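Handov Two-Hand Demonstration Kit: long-term review
Posted 2018-10-27 in Tools and Fixtures

The Handov kit is a pair of hand-held grippers for recording manipulation demonstrations. The operator holds one in each hand, does the task, and gets a synchronized log of camera video, gripper pose and jaw opening. No robot is involved until playback or training. We bought one pair in July at full price and have used it most working days since. The manufacturer had no part in this review.

Previously we recorded everything by remote control on a Mallik leader-follower bench, and before that by pushing the arm around by hand in gravity compensation. Both methods still have their uses and I will compare them further down.

What is in the case

Two grippers, left and right, mechanically identical apart from the handle. Two sync cables, one recorder box with a belt clip, a printed calibration board, a spare set of finger pads, a hex key, and a short manual. The manual covers assembly well and the log format badly. The field order for the pose data is given in one table and contradicted in another. The second table is the correct one.

The case foam is cut for the grippers with the fingers closed. If you fit thicker pads, the fingers have to come off for transport.

Mechanical

Each gripper is a two-finger linkage driven by a squeeze handle. The pivots are plain screws in bushings. Play at the fingertip was very small when new and had grown slightly by the end of the test, more on the right unit than the left. Retightening the pivots fixed most of it. Thread locker should have been applied at the factory and was not; two screws backed out in the first month.

The return spring is on the stiff side. That helps release, and it is tiring for anyone with small hands over a long session. There is one alternative spring listed as an accessory, softer, and I would pay for it again. With the soft spring the fingers open more slowly than the recorder expects from its default filter settings, so change the filter at the same time.

The ridged pads grip cardboard and plastic packaging well. Fabric is acceptable. Glass depends on the curvature: a small jar taken across the body tends to roll along the ridges until it finds a stable line, and the policy will learn that roll if you leave it in the data. We also tried a set of flat pads from Yang, which were better on glass and worse on everything with a corner.

Test task

The main task was clearing and refilling a clear plastic bin inside a wooden cabinet compartment. The contents were ordinary household clutter: small boxes, tubes, cloth, a container or two, things in bags. One hand generally picks and the other holds something out of the way. The compartment has a side panel and a shelf board, so the approach angles are limited, and the bin wall limits them again. 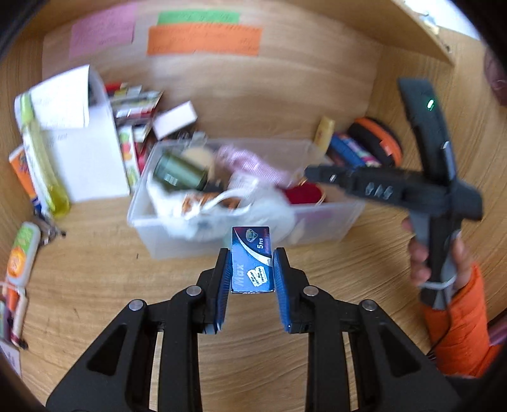 Small upright boxes were the easiest category by a wide margin. The operator squeezes until the card just begins to give, and the jaw encoder resolves that point clearly. Tubes came second. The hardest were soft items lying on other soft items, where the correct motion is a shallow scoop with one finger and the second finger closing late. The linkage closes both fingers symmetrically, so a true scoop is not available, and operators substitute a tilt of the wrist. It works, but it varies a lot from one person to the next.

Across the test we logged 2,033 demonstrations. After screening we had over 800 that I would call clean, meaning no tracking loss, no dropped video, no regrasp and no contact between the grippers and the cabinet. A larger group was usable with trimming. Most of the rejects came from the early weeks and from tracking, discussed next.

Tracking

Pose comes from the onboard camera and an inertial sensor. On an open tabletop it is good. Inside a cabinet it is less good, for predictable reasons: the back panel has few features, the view is partly filled by the gripper's own fingers, and in a close approach both grippers occupy each other's view. When the two units converge over the bin, the estimator sometimes treats the other gripper as part of the static background. The symptom is a slow drift in the relative pose of the two hands that recovers once they separate.

Three things reduced it:

Put something with texture on the back panel. Colored paper with writing is sufficient. Printed markers are better, but then the markers are in your training images.

Start each take with both grippers outside the compartment, held still, then enter one at a time.

Turn on the mask option in the recorder settings. It is off by default and is described in the manual only as "advanced." It excludes a fixed region around the fingers from feature matching. The supplied mask was drawn for the standard pads and needs redrawing for anything thicker.

With all three in place, tracking loss fell to a level where I stopped checking every take and checked a sample.

Reflections remain a problem. A clear bin under an overhead lamp gives highlights that move with the camera, and some of these get picked up as features. Moving the lamp was more effective than any software setting.

Handling and fatigue

The units are top-heavy with the camera fitted. The long handle puts the hand some way below the sensor head, and holding one gripper aloft while the other works is the position people complain about first. We settled on short sets with a rest between. Take quality dropped visibly in longer sessions, mostly as slower releases and more bumps against the bin wall.

Cable routing matters. Run the cable along the inside of the forearm and leave a loop at the wrist. Run outside, it catches on shelf edges. The connector has no latch, and a snag at full reach will pull it out without any audible warning. The recorder continues with one stream and flags the fault only when the file is closed. This is the worst design decision in the product. A status light on each unit shows power and recording state; it does not show loss of sync.

Long sleeves are fine for the arms but they do enter the camera view on deep reaches. We did not see any effect on training. Others may prefer to be strict about it. 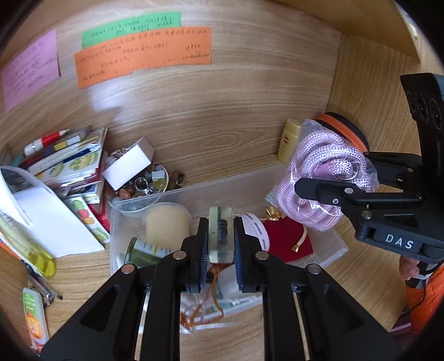
Cords, loose strands and anything with a tail need their own instructions to the operator. A block or pouch lifted by its body brings its tail up with it, and the tail will drape over the bin edge or over a neighboring item. We asked operators to lift straight up, pause, then move. The pause costs time in every take and it made the trained motion more reliable on release. Rope in a plastic bag is best taken by the bag. Jewelry and other tangled pieces we excluded from the scored set entirely.

Recorder and software

The recorder box is solid and runs warm. Files are written as one container per take with video, pose and jaw width on a shared clock. Clock agreement between left and right was good whenever both cables were seated. Export to common formats is handled by a desktop program that is slow but stable. Batch export of 500 takes ran overnight without a fault. The viewer cannot show left and right side by side, so we wrote a small script for that.

Firmware was updated twice during the test. The first update improved startup time. The second reset the calibration without saying so, and we lost a morning of takes before someone noticed that the jaw width never reached zero. Recalibrate after every update. The procedure is short: board flat on the table, both grippers through the marked positions, jaws fully open and fully closed.

Compared with the alternatives

Remote control on the Mallik bench gives data in the robot's own joint space, so whatever the operator does, the arm can do. With hand-held units that is not guaranteed. A person will happily reach into a cabinet with the elbow at an angle no bench arm can match, and the resulting wrist path has to be checked for reachability afterward. We discard takes that fail the check. In the cabinet task it was a significant fraction, and it got smaller once operators had watched a few playbacks.

Speed goes the other way. A bin task by remote control takes several times as long as the same task with the grippers, and new operators need days before their data is worth keeping. With the Handov pair they need an afternoon. The grippers also pass contact force to the hand directly, in a crude way through the linkage, which the Mallik does not do at all. For crushable packaging that difference shows in the data.

Guiding the arm by hand remains the best choice for single-arm tasks with tight tolerances, such as seating a part in a fixture. It is poor for two arms, as one person cannot guide both properly.

The Wastdale single gripper is the obvious cheaper option. It has a better handle and a latching connector, and its tracking in open space is about equal. Two of them cannot be synchronized without outside hardware. If your task needs one hand, buy the Wastdale.

Faults during the test

Two pivot screws loose, as above. One pad delaminated from its backing and was replaced from the spare set. One sync cable failed at the strain relief. Support sent a replacement cable within a week and answered the question about the pose table in a single line, correctly.

Rating

4 out of 5 for two-hand tabletop work. I would take a point off that for enclosed spaces until the mask is on by default and the connector is fixed. Order the soft spring and a second pair of sync cables with the kit.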